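Home | Rooms | Gallery | Laundry and Linens | Contact

Wash Day at Jollside: A Living Room Gallery

September 7, 2025

Jollside is a small furnished house on the edge of Treltisham, and this page covers the part of wash day that happens in the living room. The machine is in the back hall, where there is no space to put anything down, so everything gets carried through and sorted on the furniture. We have kept a page for each room since March. The kitchen and the bathroom are already up, and the stairs will follow when the new runner is fitted.

The gallery is short. It covers pants, soft gray fabric, the carpet and the blue woven piece. Most of the notes come from the cards we keep in the linen closet, with a few changes where the old advice was wrong.

Pants first

Light-colored pants are sorted before anything else at Jollside. They pick up lint from dark knits, and a cream pair that has sat under a charcoal sweater for an afternoon needs going over with the brush. Lay one leg on top of the other, line up the seams, and smooth from the waist down. 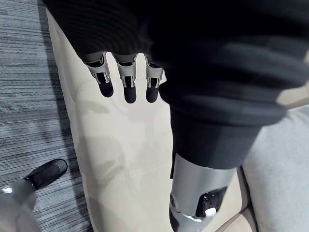
The creases that come from sitting will mostly drop out overnight if the pants are hung by the hems. We use the clamp hangers from Plalora, which hold better than the wire ones and do not leave a line. A pair that is going into a drawer is folded in half and then in half again. Folding in thirds looks neater but puts a crease straight across the knee.

Knits stay off the hangers. Sweaters go flat on the shelf with the sleeves folded in behind, and the heavy ones go at the bottom of the pile.

Soft grays

Light gray is the color we have the most of, and it is also the one that gets mixed up. The throws and the tops look much the same in a heap, so pick each piece up by an edge and give it a shake before deciding which pile it belongs to. Soft fabric bunches easily, and the folds need pulling out by hand before it is stacked.

The closet has one shelf for gray things, 27 inches wide. Two stacks fit side by side with a little room to spare. A third stack has been tried and it fell over.

Soft, light gray fabric, gathered in folds.
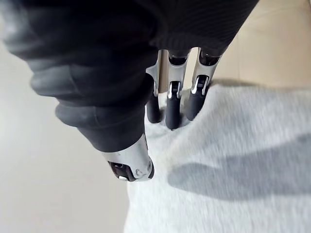 The carpet

Gray carpet was here when we took the house on. It was going to be replaced, then the quote came in at 276 dollars for the smaller half of the room alone, and we decided to clean it and see. It has held up well. The color hides day-to-day dust, but threads and bits of pale lint show up on it straight away - so the floor is always done after the laundry has gone upstairs.

Pick up by hand first. Vacuum slowly along the length of the room, then once across. Anything that drops on the floor during sorting goes back on the pile it came from unless it landed by the door, where the shoes are, in which case it goes back in the wash.

Gray carpet, seen from close above.
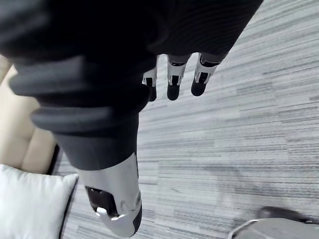 The blue weave

Blue is the one strong color in the room. Everything else is gray, cream or close to it, and the blue was picked to keep the place from looking washed out. We considered a green one from Gál, the weaving shop in town, but it looked brown in the evening light. The shop charged 86 dollars for a plain piece of that size and 125 for one with a border, and we would have taken the plain.

Woven fabric should be folded loosely. A tight fold leaves ridges that take days to relax, and pulling at the corners draws the weave out of line. Set it down on the seat, open out the larger folds, and turn the edges in.

The upholstery underneath is cream with a leather-like surface. It wipes clean with a soft cloth wrung out well. Dark or strongly dyed fabric is left on it only once it is fully dry, as a damp patch can pass color to a pale seat.

Blue woven fabric on the cream upholstery. 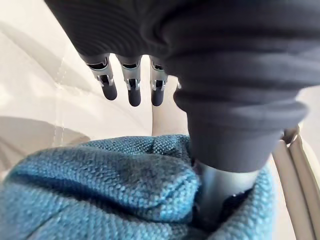 How often should a woven throw be washed?

Twice a year is plenty for one that gets ordinary use. Between washes, shake it outdoors and let it air over a rail for an hour. Wash it cold on a gentle cycle, by itself the first time, and dry it flat.

The cards for the bathroom linens are on the Laundry and Linens page. The bedroom gallery will be added there too, with the notes on quilts and pillow covers.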